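Kulldale College — Department of Equine Studies
Home | Courses | Handouts | Library | Contact

Racecourse Operations, Unit 4: Handicapping and the Allotment of Weight
Course leader: Carmela Amato

This unit covers the purpose of a handicap race and the working methods of the person who frames it. Students should have read the Unit 3 handout on race conditions before attending the September seminar.

A handicap is a race in which each horse carries a weight set according to its assessed ability. The better the horse, the more it carries. The stated aim is to give every runner an equal chance at the weights, although in practice fitness, ground and the draw will always separate them.

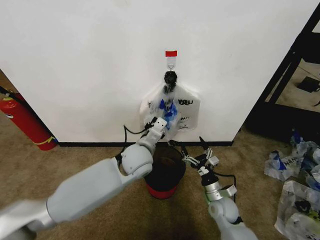
The handicapper begins with a rating. At most tracks a horse must run a set number of times before one is issued, so that the figure rests on more than a single performance. Once published, the rating is reviewed after each run and may go up, go down or stay the same.

Consider two horses entered at Staver. Tridia is rated 22 pounds above Hnatiuk. If both are accepted for the same handicap, Tridia must give Hnatiuk 22 pounds, less any allowance claimed by the rider. Where the lowest weight in the race is fixed, Hnatiuk may be required to carry more than the rating suggests — a runner in this position is described as out of the handicap.
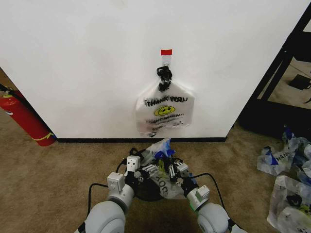
What happens when a horse wins after the weights have been published?
The conditions of the race normally provide for a penalty, which is a fixed number of pounds added to the weight already allotted. It applies until the horse is reassessed.

Beaten distances are converted to pounds by means of a scale. A length is worth more over a sprint than over a long race, and students must state which scale they have used in any written answer.

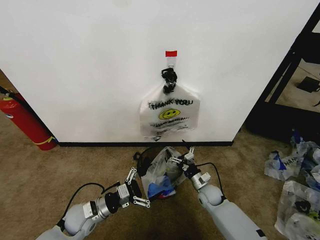
The handicapper must also judge whether a result can be taken at face value. A slow early pace tends to bunch the field at the finish and may flatter the lesser horses. Ustyna Palamarchuk's notes on sectional times, held in the library, treat this problem at length and are required reading.

Written assignment
Choose a handicap with no fewer than four finishers. Reassess each of the first four home and defend your figures in an essay of no more than 2,000 words. Attach the full result and the published weights. Essays are to be left at the department office by 4 p.m. on the closing date shown on the unit calendar.

This site uses cookies to remember your settings. Accept | Manage cookies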